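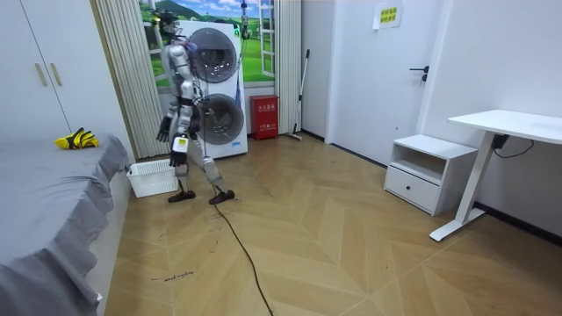 Laundry Arrangements at Brandunby House

Residents are advised that new laundry arrangements will take effect in March. They follow the survey conducted by the Grusstead Housing Association, to which 300 households replied, and apply to all furnished rooms in the Brandunby and Cheetham buildings.

Each stacked washer-dryer is intended for the use of the room in which it stands. Machines may be run between 7 a.m. and 11 p.m. Residents are asked to empty pockets before loading, to clean the lint filter after every drying cycle, and to leave both doors ajar when the machine is not in use. Drying laundry over the wardrobe doors is not permitted – the hinges in several Cheetham rooms have already had to be replaced.

Bed linen should be changed every two weeks.

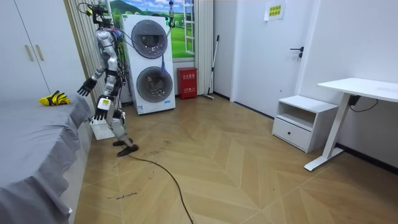
Items for washing may be gathered in a basket and sorted on the bed before the machine is loaded. Gloves and cleaning cloths should be washed separately from sheets and covers. Bed skirts may be machine washed on a gentle cycle, but should be removed with care, as the ruffles tear easily at the seam.

Baskets should not be left on the floor in front of the washer-dryer. The herringbone floors were refinished last year and are easily marked by standing water, so any spill should be wiped up at once.

Faults should be reported to the Borkska Street office, extension 1228. Please give the building and room number, and state whether the upper or lower door is affected. Residents should not attempt to move a unit away from the wall.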